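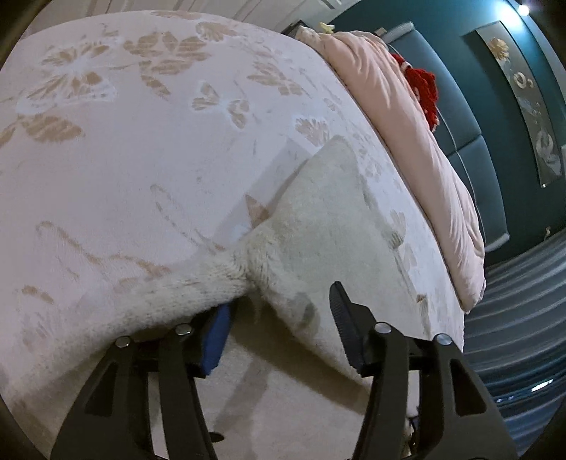

Sastgate Print and Moving Image Group

5 March 2025
By Mujić

4. Lettering on regional cinema posters

The posters in the Katar collection were printed for small theaters that could not always get the distributor's own sheets. A local shop would set the title by hand, often from a photograph of the original, and print a short run. This section looks at how those titles were drawn and how far they moved from the studio lettering.

We worked from 1,572 sheets. Of these, 400 carry a title that also exists on a distributor poster, so the two can be set side by side. The rest were used only for checking paper and ink. Each pair was scored for letter shape, spacing, color and the place of the title on the sheet. Two readers scored every pair separately and met in October to settle the cases where they differed.

Letter shape changed the least. Shops kept the outline of a well-known title even when the actors' faces were left out - a horror film kept its dripping capitals, and a western kept its slab serifs. Spacing changed the most. Long titles were squeezed onto one line to leave space at the foot for the theater name and showtimes. In 60 pairs the title was also shortened, usually by dropping the article.

Color is harder to judge. Most shops printed in two inks, and red stood in for orange, pink and brown. Fading adds to the problem, and we left color out of the combined score for any sheet with visible light damage.

Figure 3. Folded blanket edge between the open jaws of a hand-held gripper.

The print runs matter for reading these results. The one surviving order book, from the Sistadent shop, lists a run of 3,000 for a single comedy, far above its other jobs. That title was cut fresh in linoleum, and its letters are closer to the studio version than anything else from the same shop. Smaller jobs reused wood type already in the cases, with one or two letters recut to suggest the original. We return to the reused type in Section 5, where the worn letters are used to put undated sheets in order.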